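Shared workshop's cutlery sorter moves onto its permanent frame

July 26, 2023

A two-armed sorting rig built by members of the Droncombe shared workshop has been moved off its trestles and onto a proper frame, and the group behind it says the hardest part of the job is still ahead.

The build goes by the name Flavent and has been in progress since May. Its task is to clear a table of mixed cutlery and put each piece in the right coloured bin. Members chose cutlery early on, after a first attempt at sorting nuts and bolts was dropped. Bolts rolled off the table and were hard to find again.

Money for the project came out of the workshop's general fund, topped up by a $200 contribution from De Luca, the kitchen supply shop two doors along. The shop also handed over a carton of odd spoons and forks left from broken sets. Total spending to date stands at $2686, most of it on motors and the two arms.
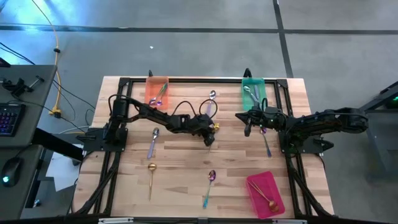 Flavent runs on a simple set of rules, written up on a sheet at the workshop and changed often. The arms work from opposite sides and share the middle of the table, so the software has to decide which one goes in first when both want the same piece. In the current version the second arm waits until the first has lifted clear. Members say this is slow but has put an end to the knocks that bent a bracket in the first weeks. Colour is the other thing the rules lean on. The orange, teal and pink bins were picked to be easy for the software to tell apart, and the spoons with purple bowls have become the standard test piece. Plain silver ones give more trouble under the overhead lights, and a good part of the past month has gone into getting the software to find the handle first and ignore the shine.

The arms were bought as kits from Ornino, a small parts seller, and put together at the workshop over several evenings. The kits came with a basic controller. Members kept it for the joints and wrote their own program for everything above that.

Assembly went well apart from the wrist joints, which were put on back to front on one arm and had to be taken apart. The cable runs took longer than the arms themselves. Early on, the leads were tied down tightly along each link, and one of them pulled out of its socket the first time the elbow opened to its full reach. They were redone with more slack left at each joint.

The frame was the last large piece of work. The old trestles shifted a little every time an arm stopped quickly, and after an hour of running, the positions saved in the program no longer matched the table. With the arms now bolted to plates on the frame itself, everything moves together if it moves at all. Members report that the saved positions have held since the change, including through one evening when the whole rig was pushed aside to make room for a pottery wheel and pushed back again.
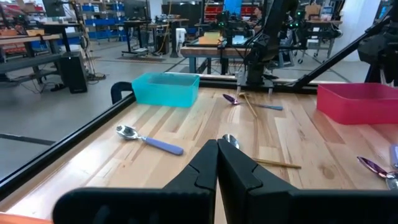 The gripper fingers are also new. The first set was wide and flat, and it picked up a spoon well enough if the spoon was alone. When two were lying close together it tended to take both, or to push one under the other. The narrower fingers can get down between pieces, though they need to be lined up with more care. The workshop is keeping a log of dropped items to see which shape does better over a longer run.

There have been some arguments about what the rig should be asked to do next. One group would like to see it work faster with the cutlery it already knows. Another wants to add new items, with chopsticks at the top of the list, on the grounds that a long thin object lying flat is a fair test of any gripper. A third suggestion, to have the arms pass pieces to each other across the table, was put off until the waiting rule has been sorted out.

For now the target is a plain one. The group wants Flavent to place 24 pieces in a row with no drops and no one stepping in. The best run so far ended when a fork caught on the lip of a bin and tipped it. The bins have no fixings at present and are set out by hand before each run, and a small tray to hold them in position is being cut from scrap - the first version came out too shallow and is being used to hold screws.

Not everyone at Droncombe is sold on the cutlery idea. The rig takes up a fair bit of floor, and the floor is shared with bike repairs and a sewing group. 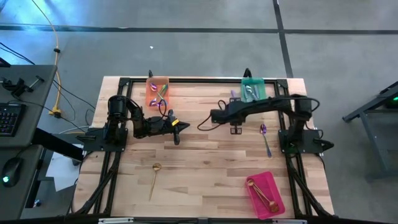

One member of the sewing group said she had come around to it after watching a few runs, but she wanted to know when the arms would be given something useful to sort. Buttons, she said, would be a good start, and she had three ice cream tubs of them ready to go. She added that the motors were quieter than she had expected and that the bike stand made more noise.

The builders say buttons are too small for the present fingers but have not ruled them out. A suction tip has been priced and would cost less than the new set of fingers did. Whether it goes ahead depends on what is left once the bin tray and a spare motor have been paid for.

Members of the public can see the rig on open evenings, when it is run at reduced speed with someone standing at the stop switch. Children are welcome with an adult and are asked to stay back from the table while the arms are on. The workshop is also after more mixed cutlery, particularly teaspoons and anything with a coloured handle. Knives are not needed. Donations can be left in the box inside the front door or dropped at the De Luca counter during shop hours.

The program and the parts list will be put on the workshop's website when the notes have been tidied up. Anyone wanting to help with that work can add their name to the sheet beside the kettle.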